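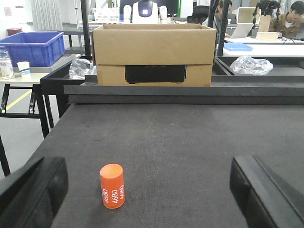

Packing-out week, Plattner Street

Quick page, more to come. We have to be out of the back room at Plattner Street and everything that isn't bolted down is going in a box or in the trash. Shout if you want any of it.

Small orange cylinder, open at the top, lighter orange on the inside rim. White lettering running sideways up the side, I can make out 4690 and then W&Q. No idea on the rest. If it goes with something of yours, speak up.

Gray carpeted table top. Fuzzy, scuffed, specks in it that do not come out, I've tried. Still a nice surface for small stuff, things don't roll off so easy. Staying with us, sorry.

Cardboard boxes by the far rail, one on top of the other. Top one is open and empty. Bottom one has a product picture printed on the front in black. PLEASE do not flatten these, we are short on boxes already and Sustari wants 13 dollars for a bundle of new ones.

Crumpled clear plastic bags, in the black trays. Fine for cables, screws, whatever. Take a few. The trays are not for taking, they go to Cosarov with the shelving.

Blue storage bin, on the light gray table. Good bin. Three people have asked for it allready so it will be names in a hat.

Clear jar with the white lid, next to the bin. Would like it to end up in somebody's kitchen and not the dumpster.

Paper cup, white with a blue band. Come on people. Cups go in the trash, same as the sign says.

Dark red box against the wall, near the curtains. Don't move this one by yourself, ask first. It's on the list for the second trip.

White curtains. Came with the room in February, they stay with the room. The landlord has them on his inventory, I checked.

Light gray table. Going to the Cosarov unit. Legs come off, keep the bolts in one of the plastic bags and TAPE IT to the underside. Last move we spent a whole evening hunting for bolts.

Still to photograph: the hall closet, the shelf over the sink, the stack of old Petby catalogs (1000 pages of pet beds, free to a good home, we used them to level the bench). Also the coat rack.

Claims by email, first come first served except the bin. Anything with no name on it by the second trip gets donated or tossed. Bring tape if you have it, and a marker, ours are all dried out.

Page updated May 20, 2001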